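关门之前的那一年

我把公司关掉快一年了，陆续有人来问，是不是经营不下去了，是不是欠了钱。都没有。公司账上有余款，客户还在，最后一年还赚了一点。我只是不想再做了，又没有找到合适的人接，就按程序把它注销了。一个一个解释太累，干脆写下来，以后有人问我就发这个链接。

公司叫 Akside，做的是给中小工厂代理采购零配件的生意。说白了就是客户列一张单子，我们去找货、比价、验货、发货，从里面挣一点差价和服务费。做了十几年，规模一直不大，人最多的时候也只坐满半层楼。没有融过资，也没有合伙人，股权干干净净在我一个人手里。这一点后来省了很多事，也带来了一些麻烦，后面会说。

先说为什么要退。身体没有大毛病，就是前几年开始睡不好，半夜醒了第一件事是想哪个客户的账期到了。以前想这些事情不觉得累，后来觉得累。有一回在外地陪客户看货，晚上回到旅馆，算了一下自己还要这样干多少年，算完之后就决定要退了。没有什么戏剧性的事情发生。

决定退之后，我想到的第一个办法跟大多数老板一样，看孩子愿不愿意接。我家孩子在另一个行业，干得好好的，收入不比我低。我问了一次，孩子说想想，过了两个星期回我说不想。我没有再问第二次。身边有朋友觉得我应该多劝劝，说家业总要有人守。我的看法是，一个采购代理公司谈不上什么家业，没有厂房，没有专利，值钱的是我跟客户、供应商之间的那点交情和信用，这些东西硬塞给一个不想要的人，两三年就没了，人也耽误了。

第二个办法是卖给员工。我手下有几个跟了很多年的，业务都熟。我跟他们分别谈过，意思是可以分期付，用以后的利润来付，我不急着拿钱。谈下来的结果是，他们愿意继续上班，不愿意当老板。有一个说得很直接，说看我当老板看了这么多年，知道是怎么回事。我听了没有生气，换成我在他的位置，大概也这么讲。

现在回头看，这个办法没成，责任主要在我。我从来没有让他们参与过经营。报价的底线在哪里，哪个供应商能压价、哪个不能压，银行那边怎么谈，这些全在我一个人脑子里。他们做的是执行，做得很好，可是对整盘生意没有概念，当然会害怕。如果早五年开始让其中一两个人看账、一起去谈客户，结果可能会不一样。等到想退了才开始培养，时间不够。

第三个办法是卖给外人。我找了一家中介，叫 Sikereck，专门做小公司转让的。他们收一笔前期费用，帮忙整理材料、估值、找买家。前期费用我付了，谈不上值不值，至少整理材料这一步对我有用，因为十几年来我第一次把公司的情况完整地写在纸上。

整理材料花的时间比我预计的长得多。他们给的清单看着不多，真做起来每一项都要翻旧东西。比方说客户名单，我以为财务系统里导出来就行，导出来一看是 881 个户头，其中大部分是很多年前做过一单就再没有来往的。真正每年都下单的是 81 家。我把这 81 家一家一家过了一遍，写清楚联系人是谁，什么账期，主要买什么，有没有书面合同。写到后面发现，有年度框架合同的还不到一半，其他都是微信上说一声，然后发个订单过来。

这件事买家是会在意的。没有合同，就没有办法证明我走了以后客户还会在。我自己知道他们会在，因为认识很多年了，可是这个“知道”没法写进材料里，也没法折成钱。

供应商那边也是同样的问题。我有很多价格是口头谈下来的，年初打个电话，今年还是老价钱，行，就这么定了。中介那边的人问我有没有书面的价格协议，我说没有，对方在电脑上敲了几个字，没说什么，但是后来估值的时候这一项是往下扣的。
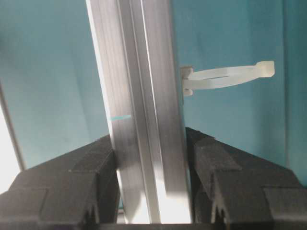
估值出来以后，跟我心里的数差了不少。我心里的数是按每年能赚多少乘以几年算的，他们也是这么算，但是先把我自己该领的工资扣掉了。我这些年给自己开的工资很低，钱主要是年底分出来的。他们说买家接手以后，要么自己来干，要么请一个人来干，请一个能顶替我的人，市场上要多少工资，就得按多少扣。扣完以后利润少了一大块，再乘以倍数，差距就更大。

我当时不太服气，回去自己重新算了两遍，发现他们是对的。小公司的老板很容易有这个错觉，把自己的劳动报酬当成了公司的利润。我建议还在做生意的朋友，不管卖不卖，每年都按市场价给自己开一次工资，哪怕只在纸上开，看看扣掉以后公司到底还赚不赚钱。有些人算完可能会吓一跳。

后来来了两个买家。第一个是同行，规模比我们大，叫 Astitz。他们来看过两次，问的问题都很内行，主要围绕那些大客户。聊到第三次的时候我感觉他们想要的只是客户名单和供应商的底价，对公司本身，对员工，没有兴趣。他们的方案是先签一个意向书，让他们看全部明细，看完再定价。我请律师看了意向书，里面保密条款写得很松，违约责任几乎没有。我提出要改，他们拖了一个多月，最后不了了之。

幸好在签之前找了律师。那一份意向书只有三页，看着像是走个形式，我差一点自己就签了。律师费不贵，跟可能损失的东西比起来可以忽略。凡是要把客户明细交出去的时候，先看保密条款，这是我付了律师费学到的。

第二个买家是外行，做别的生意攒了一些钱，想找一个现成的公司。人很诚恳，价格也给得不错，问题是他希望我留下来干三年，钱分三年付，而且跟业绩挂钩。我理解他的顾虑，他不懂这一行，我一走他就抓瞎。可是我退的目的就是不想再为业绩睡不着觉，再干三年，做的还是一样的事，只是老板换成了别人。我提出留一年，他觉得一年不够。我们见了四五次面，每次都客客气气，最后也没有谈拢。到现在逢年过节还互相发个消息。

这两个都没成之后，中介说可以继续挂着，一般要挂一两年才有合适的。我想了一个月，决定不挂了。

原因有几个。一个是消息在慢慢传开。虽然大家都签了保密，圈子就这么大，已经有供应商来打听我是不是要走。这种话传久了，对生意是有伤害的，员工也不安心。另外我自己的心思已经不在上面了，那半年有两个新客户的询价我都没有认真跟。一个不再用心的老板拖着一家公司，拖得越久越不值钱，对谁都不好。

所以就定了注销。定下来那天是一月份，刚过完元旦，我给自己列了一个时间表，用十个月办完。

先安排人。我把员工一个一个叫来谈，告诉他们什么时候停止接单，什么时候正式结束，补偿怎么算。补偿按法律规定的标准算，工龄长的几位我另外加了一点。这笔钱我提前半年就单独存了一个户头，没有跟公司的流水混在一起。这样做的好处是他们知道钱在那里，后面几个月大家都踏踏实实把活干完了，没有人提前走。

有两位后来去了我的一个客户那里做采购，是我介绍的。客户本来就需要懂行的人，他们又熟悉那家的单子，两边都满意。另外一位自己出去单干，接了我们原来的一些小客户。当初不愿意当老板的，就有他。我问他怎么又愿意了，他说买一家公司和自己慢慢做起来是两回事，自己做赔了也就赔那么一点。我觉得有道理。我把能给的资料都给他了，没有收钱。

然后是客户。我本来打算群发一封信，写好以后觉得不妥，还是打电话。每年下单的那些每家都打了，有的讲几分钟，有的讲了一个钟头。反应比我想的平淡，多数人说理解，问以后找谁买。我给每一家推荐了一到两个可以接手的同行，按他们买的品种来推荐，不收介绍费。有人说我傻，这些名单可以拿去换钱。我的想法是，换了钱，推荐就不再是推荐了，人家以后遇到质量问题，心里会怪我。

打电话用了将近一个月。这一个月比前面谈转让的那大半年要舒服得多。

接下来是收账，这是整个过程里最烦的一段。公司正常运转的时候，客户拖一点货款，因为后面还有生意，迟早会付。一旦知道你要关门，有少数人就开始拖。我的做法是先收账、后通知，把账期长的几家提前半年就改成了款到发货，理由是资金周转。这样到打电话的时候，外面的欠款已经不多了。剩下的几笔，最后有一笔 3,352 块的怎么也收不回来，对方电话不接，为这点钱打官司不划算，就核销了。十几年的生意最后剩这么一笔坏账，我觉得可以接受。

库存方面，我们是代理，按道理没有库存，实际上谁都有一点。客户退的，订多了的，样品，供应商送的，十几年堆下来占了大半间库房。盘点的时候有 758 个料号，很多连我都认不出来当初是给谁订的。我原来以为这些东西能卖个几万块，找了人来看，按类别打包，价钱比想象的低很多。零配件就是这样，有人等着用的时候它值钱，没有人等着用，就只值材料钱。我挑了几件留下来当纪念，其他全处理了。

这也是一个教训。账面上库存是按进价记的，每年看报表觉得还有这么一块资产，其实早就不值那个数了。如果每年老老实实清一次，该减值的减值，该处理的处理，报表会难看一点，可是真实。卖公司的时候，买家一眼就能看出来哪些是死货，你留着也骗不了他。

再就是租约。办公室和库房都是租 Nutsugah 那边园区的，合同还有一年多才到期。我翻出合同来看，提前退租要赔三个月租金，押金不退。我去找园区谈，谈了两轮，最后是我负责找到下家接着租，他们就不要赔偿，押金退一半。下家找了六个星期，是做包装设计的一个小团队，他们看中库房层高。签租约的时候只想着租期长单价便宜，没有想过要走的时候怎么办。今后谁要签三年五年的约，我都会劝他把提前退租那一条谈清楚，签之前谈最容易。

注销的手续本身，不复杂，就是慢。税务那一段最慢，要把前几年的账重新理一遍，有几张发票的抬头和金额对不上，补材料补了好几次。我们一直请的代账，平时觉得每个月报完税就行了，到清税的时候才发现有些凭证缺附件。代账公司换过一次，前一家的资料交接得不全，当时没有当回事。建议换代账的时候当面把凭证点清楚，签字，别嫌麻烦。

银行账户是最后销的。销户之前记得把自动扣款的都停掉，我漏了一个电话费，为这个多跑了一趟。公章按要求交掉了。营业执照交上去的时候工作人员看了一眼，收进抽屉里，给了我一张回执，前后不到五分钟。

总的算下来，从一月份定下来到拿到注销通知，用了十一个月，比计划多一个月。扣掉补偿、税款、中介和律师的费用，剩下的钱比那位外行买家的出价少一些，少得不算太多。如果把留下来再干三年的时间也算进去，我觉得没有吃亏。

有朋友看过草稿，问我后不后悔没有传下去。说一点都没有是假的。公司的名字是我起的，招牌拆下来那天我在楼下站了一会儿。可是我想来想去，一家公司能不能传下去，要看早几年有没有准备。我的准备做得太晚，合同没有落在纸上，价格都在脑子里，能接手的人没有培养，到了要退的时候，这些欠的都要还。在这种情况下，把该付的钱付清，把客户交代好，让员工有地方去，关掉它，是我能做到的比较体面的办法。

如果你现在五十岁上下，有一家自己的小公司，还没有想过这件事，我的建议是抽一个下午，把下面几样写出来：假如你下个月住院，三个月不能上班，谁来签字，谁知道网银的密码，哪些客户必须马上有人联系，哪些款子要付。能写出来，就给家里人和一个信得过的员工各留一份。写不出来的那几项，就是要先补的。这跟你打不打算退没有关系。

我当年要是有这么一张纸，后面整理材料至少能省两个月。

还有人问注销以后每天干什么。睡觉比以前好。上个月开始每周去原来那个员工的新公司坐半天，帮他看看合同，他管我一顿午饭。他已经有三家签了年度框架合同，价格协议也都是书面的，盖了章。库存表他每个季度清一次，上次去的时候他正为两箱退回来的货跟供应商吵电话，吵了二十来分钟，对方同意换，运费一人一半。

2026年10月3日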